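Chapter 4
A Morning at the Open Day

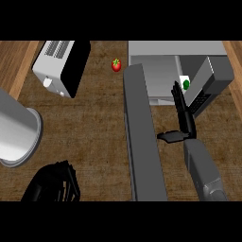 Most people who read a textbook on automation have never stood next to a working robot. For that reason this chapter begins with a visit. In January 2025 the Konstantinidis training center opened its doors to students from 2 technical colleges, and the class that used the first draft of this book went along. The rest of the chapter refers back to what they were shown, so it is worth reading this opening section before moving on to 4.1.

The center occupies a former dairy building in Flevasen. It has 2650 square feet of floor, divided into a workshop, a simulation room and a lecture room with a kitchen at one end. On an ordinary day the workshop is used for courses in maintenance and wiring. For the open day the machines stayed where they were and the visitors were taken around them in small groups.

The first stop was the simulation room. Paraskevi Karras, who runs the course on manipulation, had prepared a household task in the Mokutora simulator and put it up on the wall screen. The simulated robot had two arms with black, many-fingered hands, and it worked in a kitchen-like space with a few ordinary things in it, among them a small red tomato. The view was from above. Several students had expected a factory cell with a fence and a conveyor, and they asked why a training center would bother with a kitchen.

Karras answered that a kitchen is hard. In a factory cell the parts arrive in the same place and at the same angle every time. In a home they do not. A tomato rolls and bruises. An appliance may be turned a little to one side, and the arm has to reach it without hitting what stands next to it. She added that everything the students would later see in the workshop had been tried in simulation first, usually many times over. Her rule for her own classes is 200 simulated attempts before a new motion is run on a real arm.

The second stop was the workshop, where a Bodard arm was moving small boxes from a tray to a rack. This machine is much simpler than the one in the simulator. It has a single arm and a gripper with two flat jaws. The students were allowed to change one setting, the closing speed of the gripper, and watch the result. At the highest setting the boxes were sometimes pushed out of line before the jaws had closed on them. At the lowest setting every box was picked up cleanly, but the cycle took so long that the group became restless.

Keep both stops in mind as you read. They show two kinds of work that this chapter treats separately – planning a motion in a space that may change, and tuning a motion in a space that does not. Sections 4.1 and 4.2 deal with the first kind, and section 4.3 with the second.

Terms used in this chapter

Workspace: the region a robot's hand or tool can reach.
End effector: the device at the end of an arm, such as a gripper or a hand.
Cycle time: the time needed to complete one full repetition of a task.
Clearance: the distance kept between the robot and the objects near it.

Before you begin

Choose a counter or table you use every day. Make a sketch of it as seen from above and mark each object on it. Then draw the path your hand takes to reach the object farthest from you, and note every place where your arm has to go around something. Keep the sketch. You will need it for the first exercise in section 4.1.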